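Section 4. Entering the Baptism Registers

This section covers moving a parish's handwritten baptism registers into Wike, the shared records program used by the Grerosby parishes. Read it through once before starting. You will need a user name, the original register and a desk large enough to lay the book open flat.

The handwritten book remains the official record. Wike is an index and a working copy. If the two disagree, the book is right until the pastor decides otherwise and signs the correction.

4.1 Before You Start

1. Ask the parish office for a Wike account. Accounts are personal. Do not share one between people who work on the same book.

2. Sign in and change the temporary password. The new one must have at least 8 characters.

3. Open Settings, then Parish, and check the name and place of the church. Use the name as it appears on the seal, without abbreviations. "St. Michael the Archangel" and "St. Michael's" are treated as separate parishes in a search.

4. If your parish was formed by a merger, add each former church under Former Names. Enter the month and year of the merger if you know them. Leave the field blank if you don't.

5. Open Registers and choose Add Volume. Give the volume the number written on the spine. If the spine is bare, use the years covered, first year and last year, with a dash between them.

Note: A volume can hold up to 900 entries. For a larger book, add a second volume with the same number and the letter B. Split at the end of a page.

Caution: Do not take a register home. It leaves the locked cabinet when you sign for it and goes back the same day, before the office closes.
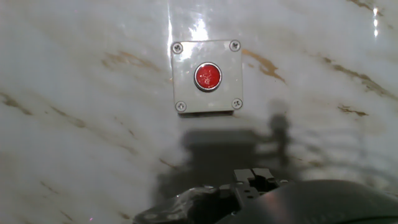 4.2 Entering a Record

1. Choose New Entry. The cursor starts in the Page field. Fill in the page and line before anything else, so a half-finished entry can be found again.

2. Type the name of the baptized person exactly as written, including old spellings, Latin forms and missing accents. If the priest wrote "Joannes," type Joannes. The everyday form goes in Also Known As.

3. Enter the date of birth and the date of baptism. The two are easily swapped in older books, where the baptism date often comes first. Wike will warn you if the baptism is earlier than the birth, but it can't catch every mix-up.

4. Enter the names of the parents. Use the mother's maiden name where the register gives it. Do not fill it in from another book, even when you are sure. Put what you know in Remarks with your initials.

5. Enter the godparents. If someone stood in for an absent godparent, choose Proxy and type both names. A baptized Christian of another church who is listed as a witness goes under Christian Witness and should not be entered as a godparent.

6. Enter the name of the minister. For an emergency baptism, tick Emergency and give the name of the person who baptized, if the book has it. When the ceremonies were supplied later in church, that date belongs in Ceremonies Supplied.

7. Copy the marginal notes. See 4.3.

8. Choose Save and Next.

Note: Square brackets mean that the reading is uncertain. Type Mar[tha] when the ending could be something else. Type [illegible] for a word that can't be read at all. Never leave a guess without brackets.

Note: Dates written in Latin or with Roman numerals are entered in the usual month, day, year order. "7bris" is September and "8bris" is October. These catch nearly every beginner.

4.3 Marginal Notes

The margin of a baptism register records what came afterward: confirmation, marriage, holy orders, religious profession, and sometimes an annulment or a change of name. Certificates issued for marriage have to carry these notes, so an entry with an empty margin in Wike and a full one in the book will cause trouble.

1. Choose Notations under the entry.

2. Pick the type from the list. Use Other only if nothing fits, and copy the wording.

3. Enter the date and place of the event. Place means the church and the town.

4. If the note refers to a protocol number, enter it in full with slashes and dashes.

5. If a note has been crossed out, enter it anyway and tick Struck Out.

Caution: Entries concerning adoption are restricted. Do not type them. Choose Restricted, enter the page and line only, and save. The pastor completes the entry from his own account. Do not discuss what you have read with anyone outside the office, including family members of the person named.

4.4 Checking

Each volume is checked by a second person who did not type it. The checker reads from the book, not from the screen.

1. Open the volume and choose Check.

2. Compare each entry with the book, starting with page and line.

3. Mark it Agreed or Query. A query must say which field is wrong.

4. The person who typed the entry answers the query. If they can't agree on a reading, both readings go in Remarks and the entry stays open for the pastor.

5. When no queries are left, choose Close Volume. A closed volume can be reopened by the pastor only.

The first book checked in this way was the Volume 4 register, with 668 entries. The surname index was made last, after the queries had been settled, and we recommend that order. An index built early has to be built again.

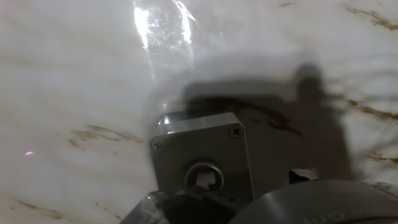 GREROSBY, July

Notice to all parishes using Wike. The certificate form has been changed. Certificates printed from the old form remain valid, but please do not print any more of them. To load the new form:

1. Sign in as the parish administrator and open Forms.

2. Choose Update. Leave the window open until the word Ready appears.

3. Print a test certificate on plain paper. Check that the line for marginal notes is present. When a person has none, the line should read "No notations."

4. Destroy the test sheet if you used a real name for it.

Parishes that keep their forms in Panik, the older program, should not load the update. Finish the volume you are on, export it as described in 4.5, and ask the office to move you over.

4.5 Bringing in Records from Panik

1. In Panik, choose File, then Export, then All Fields. The short export drops the godparents.

2. Save the file under the volume number.

3. In Wike, open the volume and choose Import. It must be empty. An import into a volume that already has entries will duplicate them, and the duplicates have to be removed by hand.

4. Look through the import report. Panik had a single field for all ministers and godparents who were not present, and proxies from it usually end up in Remarks. Move them to the right field.

5. Check the volume as in 4.4, even if it was checked in Panik.

Caution: Accented letters may come through as question marks. Do not correct them from memory. Go back to the book.

4.6 Requests for Certificates

A person may ask for his or her own certificate. A parent may ask on behalf of a minor child. Everyone else needs written permission from the person named, or a letter from the parish preparing the marriage.

1. Take the request in writing, with a copy of photo identification.

2. Search Wike by surname and year of birth. Try the Latin form of the first name if nothing comes up.

3. Go to the book and compare the entry, margin included.

4. Print, have the pastor or his delegate sign, and apply the seal.

5. Record the date and purpose under Issued.

Family history requests are handled separately. Give them to the Grusov reading room, which holds copies of the closed books and has its own form.

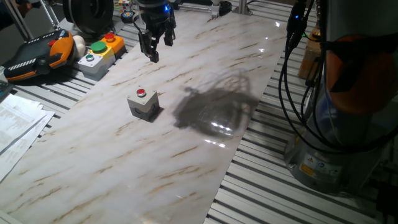
Ifeanyi Onyeka asks: If a wedding is in another country and the notice of marriage comes back in a language none of us reads, do we enter it in the margin straight away or wait for a translation? We have had one sitting in the tray since spring.

Write the names, the date and the church in the margin as soon as you are certain of them, and add the same notation in Wike with the type Marriage. Keep the notice with the register. If any of those details are unclear, ask the sending parish to confirm before anything is written in ink. The translation can be attached to the entry under Documents when it arrives.

4.7 Backups and Closing Down

1. At the end of each session choose Save Copy. The copy goes to the parish drive under the name of the volume.

2. Sign out. Closing the window does not sign you out.

3. Return the register to the cabinet and sign it in.

4. Remove any paper slips from the book. Adhesive notes must not be used, even for a few minutes, as they lift the ink on some of the older pages.

Questions about lost passwords, locked volumes and failed imports go to Domingo Orellana at the Grerosby office. Questions about what a register entry means go to your pastor first.

Section 5 covers the confirmation registers.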